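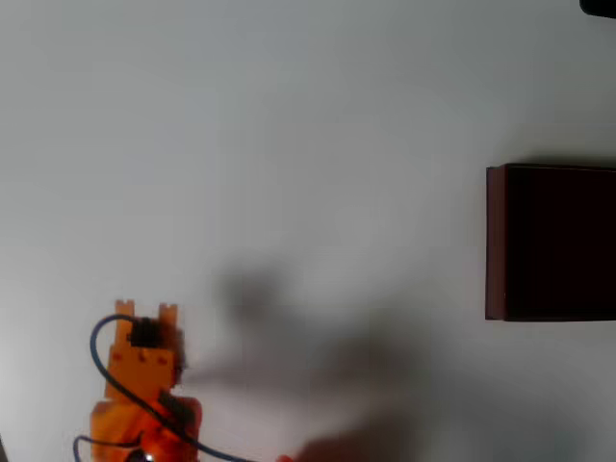
Jan 12, 2021

Equipment request is due to Hussam at the end of the week and I still have three open lines on it. Writing them out tonight so that I stop carrying them around.

Line one is arms. We have two on the bench now, both the orange ones, and the request as drafted asks for two more plus one spare set of joints. Hussam's first reaction was that two more arms is one more arm than he budgeted for. His number came from the note I sent him last fall, before Florencia's sorting work got moved onto our bench, so the number is mine and I can't complain about it. I explained that with two arms, one of them is always the one being repaired. He asked for the repair log. I gave him the repair log. He has not come back on it.

The log, for my own reference: the wrist servo is the part that goes. The base and shoulder servos have given no trouble. Gripper servo failures are second. Nothing else on the list comes close, apart from cables, and those I was not logging until November, so the record is short.

Line two is servos. Lurow quotes 58 each for the standard one and 173 for the metal gear version with the better encoder. I spent most of the morning on whether the better one is worth it at the wrist. Arguments for: less backlash, a hard stop that survives being hit, a real datasheet. Arguments against: it weighs more, the wrist is the wrong end of the arm to add weight to, and the shoulder would then be carrying it all day. Edem's view is that we would be moving the failure from the wrist to the shoulder and paying triple for the privilege. I ran the torque figures at full extension and he is right about the shoulder margin. It doesn't go negative but it gets thin, and the gripper has to pick up a box at the far side of the table, so full extension is a case we use.

Decision: standard servos at the wrist, bought in quantity and treated as consumables. 15 of them. At 58 that comes to 870 before shipping. I put a swap interval in the maintenance sheet so they come out before they fail. Interval is a guess for now. Will revise in March when there is more data.

One of the 173 units goes on the order as well, for the shoulder on arm two only, as a test. If it holds position better under load I will have something to argue with next time. If it doesn't we have an expensive spare.

Line three is the cell itself, and this is where the afternoon went.

Nahuel sent over the drawing for the enclosed table from Brusano. It is a good drawing. Extruded legs, white top, overhead light panel, mounting holes on a grid. Price is well outside the line. He knows this and sent it anyway with the light panel circled. I agree with him on the light panel. We don't need the rest. The white top we have is flat enough, and a drilled grid would show up in every camera image as a pattern we would then have to train around or mask.

Lighting is a real problem though. The arm throws a big soft shadow over the middle of the work area, and its shape changes with the pose. The vision code deals with it better than I expected when the shadow is well clear of the target, and badly when the edge of it touches the dark box. The box is a deep maroon, close to black inside, so in a dim image the boundary between box and shadow is mostly a matter of where the threshold is set. Florencia tried a higher threshold and lost the side face of the box. Then a lower one, and the detected outline grew a tail toward the arm. She has gone back to the original setting.

Options I priced:

One diffuse panel, ceiling mounted, from Pereyra. 253 with the bracket. Softens the shadow further but does not remove it.

Two smaller panels at the sides. Cheaper in parts, more in labor, and each needs its own supply. Kills most of the shadow in theory. In practice one of them would end up where people stand.

A lighter box. Costs close to nothing. Florencia objects on the grounds that the customer's boxes are dark and we will have to deal with dark boxes sooner or later. I accept this.

Panel from Pereyra it is, with the side panels noted as a possible follow-up. I wrote to ask them for the lead time and whether the bracket takes a standard rail. No answer by close of business.

Cable management was not on the original request and should have been. The blue servo lead on the gripper loops out past the left finger and then runs across the body on its way down. That was the quick way to route it when Gheorghița rebuilt the gripper, and it has stayed like that. Two things are wrong with it. The loop sits near the finger travel, and it stands outside the collision model, so the planner believes there is free space where there is cable. We have had no snag on the new gripper. We did have one on the old one, and it pulled the connector out of the servo housing.

Gheorghița wants to print a channel into the upper plate and bring the lead down the back. She has the part half drawn. Printing cost is small enough to go under general supplies. I would like strain relief at the connector as well and she says there is room if the plate gets slightly thicker. A thicker plate moves the finger mounts, which changes the offset in the config, which means recalibrating both arms. I said to do it once, on both arms, after the new servos arrive. No sense in calibrating twice.

Added to the request: one roll of braided sleeve, a bag of small clips, longer servo leads in the length she gives me. She also asked for leads in more than one color. I put it down. When everything is the same blue, tracing a lead by eye takes longer than it should.

Filament is also low. Orange is what we have in stock and what both arms are made of, so I ordered orange. Edem would prefer a matte gray for the parts nearest the camera. His reasoning is that the saturated orange catches the light along the base and pulls the auto exposure down. Fixed exposure solves that for free, so I switched the bench camera to fixed exposure after lunch. He can have gray if fixed exposure turns out not to be enough.

Controller boards: none this round. We have spares. Power supplies: one, to replace the one with the noisy fan. Uvov has the same model in stock at the same price as last year, so I didn't shop around.

The warranty question took longer than it deserved. Lurow voids cover on a servo if the horn screw has been thread-locked. Every horn screw on both arms has been thread-locked, by me. So for planning purposes we have no warranty, and I took the extended cover off the quote. It was priced per unit and would have paid for several spare servos. I should have caught this a year ago, when we paid for it.

Call with Hussam at four. He went through the draft line by line, which I prefer to the alternative. Notes:

He accepts the servos without discussion. He accepts the light panel if the quote includes the bracket in writing. He wants the second new arm moved to a separate page with its own justification, so it can be cut without the rest being reopened. Fair. He asked what the bench could do with three arms that it can't do with two, and I gave him the repair answer again, and he said that was an argument for spares and not for an arm. I didn't have a good reply on the call.

Thinking about it since. The better answer is hours. Florencia needs an arm for data during the day. Edem needs one to test the planner, and he can't share hers because he keeps changing the joint limits. That is both arms gone before anyone fits a new gripper or calibrates anything. Gheorghița has been doing her fitting work in the evening for that reason. A third arm would be the one she works on. I can show that from the booking sheet, and the booking sheet has dates in it. The fourth arm I can't support from the sheet. It would be used, but I can't show it would be needed.

So: three arms total, one purchased now. The fourth goes on the separate page as he asked, marked for the second half of the year. I would sooner cut it myself than have the whole page held up over it.

Revised order of priority, in case the total gets trimmed:

Wrist servos
Servo leads, sleeve, clips
Power supply
Light panel with bracket
Third arm
Shoulder servo for test
Spare joint set

Nahuel will dislike seeing the light panel fourth. The leads and servos stop work when they run out and the shadow only slows it down. If Pereyra comes back with a long lead time I may move it up, as it would need to be ordered first regardless.

Bench space for a third arm is the part I have not solved. The white top has room for the arm itself, with plenty of open surface beyond the box. What it lacks is separation. Two arms with overlapping reach need either an interlock in software or a physical distance, and Edem says the interlock is two weeks of his time. A second table is cheaper than two weeks of Edem. There is one in storage with the right height and the wrong top. Need to measure it tomorrow and get a price on a sheet of white laminate.

To do before sending:

Measure stored table
Lead lengths from Gheorghița
Chase Pereyra on lead time and rail
Export booking sheet, last three months
Remove extended cover from the Lurow total, check the tax line again
Ask Florencia whether she wants the box position marked on the new top or left free

Stayed until seven to finish the fixed exposure change. Left gain alone. The evening images are a bit dark toward the lower right of the table and I have left a note for Florencia on the camera stand so she doesn't go looking for a bug.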